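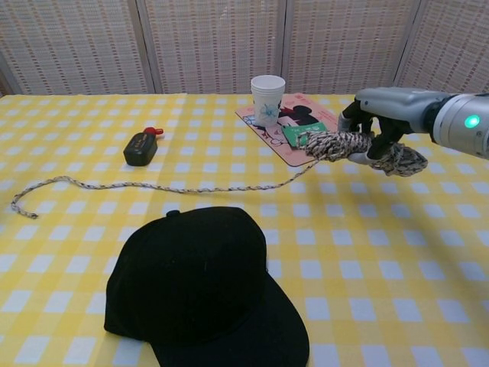 Rope and cord were the last things in our house to get a proper home, and I put it off for years. There was a drawer in the mudroom where it all went, clothesline and garden twine and the long piece we tie the Christmas tree down with, and every time I wanted one I pulled up the whole lot like a plate of spaghetti. A braided rope with some black and tan in with the white, gathered into loose loops at one end and the rest trailing out along a gingham tablecloth, is about how I start every time now. Lay it out on a table first! You find the frayed spots and the kinks while you can still do something about them.

Make your loops all the same size, as long as your forearm or so, and give the rope a little half turn with your fingers each time you bring it around. It feels fussy at first, but by the second or third rope your hand does it by itself. Leave yourself a good arm's length at the end, wrap that around the middle of the bundle a few times, and tuck the tail through the top loop. Then hang it up. I use plain Brulik hooks on the back of the door, 2 to a board, and they have held up fine (the sticky kind let go the first humid week in July, and down came the clothesline).

If your rope is cotton and has gone gray, put it in a pillowcase, knot the top, and run it on gentle with cool water. Dry it flat on a towel - never in the dryer, mine came out stiff as a broom handle and a good bit shorter. Ends that fray can be wrapped tightly with strong thread before you wash.

I also tie a paper tag on each one with the length written on it. Our longest is 70 feet, and before the tags I cut into it more than once for a job that needed six. Short scraps go in a coffee can by the back door, and they get used up faster than you would think, mostly on the tomatoes.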